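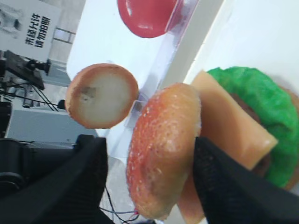
A **toy burger set** is a type of play food in which a hamburger is divided into separate layers that can be stacked, taken apart and stacked again. The layers are normally a bottom bun, a patty, one or more fillings and a top bun. Surface detail is used to tell the parts apart: the top bun is typically a rounded dome speckled with small white dots to suggest seeds or sugar, the lettuce may be a bright green ring with a fuzzy texture, and the cheese is a plain square slice. Tomato is usually a red disc.

## Construction

Sets are made of wood, molded plastic, felt or a mix of these. Parts are sized to a common diameter so that any layer will sit on any other. Cheese is the usual exception – its corners are meant to project past the round layers, as they do on a real hamburger.

Bun halves have one flat face, generally colored off-white to represent the cut side, with a golden or brown rim. The flat face gives the stack a stable base and shows which way the part is meant to be turned. In felt sets the faces are stitched around a foam or fiber core, and the layers compress slightly under load.

Some makers join the layers with hook-and-loop patches or magnets. Others rely on gravity alone. The Mullo pattern, drawn by Karla Robles for the Rosales workshop, belongs to the second group and has no fasteners.

## Use

The sets are used in pretend kitchens and for practice in sorting and ordering. A common exercise gives the child a picture card showing the layers in sequence, to be copied from the bottom up. The Ditlow cards, compiled by Heriberto Sandoval, contain 20 sequences using three to 5 layers.

## Care

Wooden parts are wiped with a damp cloth and dried at once. Felt parts are washed by hand at no more than 30 °C and dried flat – machine drying can distort the core.

## See also

- Play food
- Stacking toy
- Toy kitchen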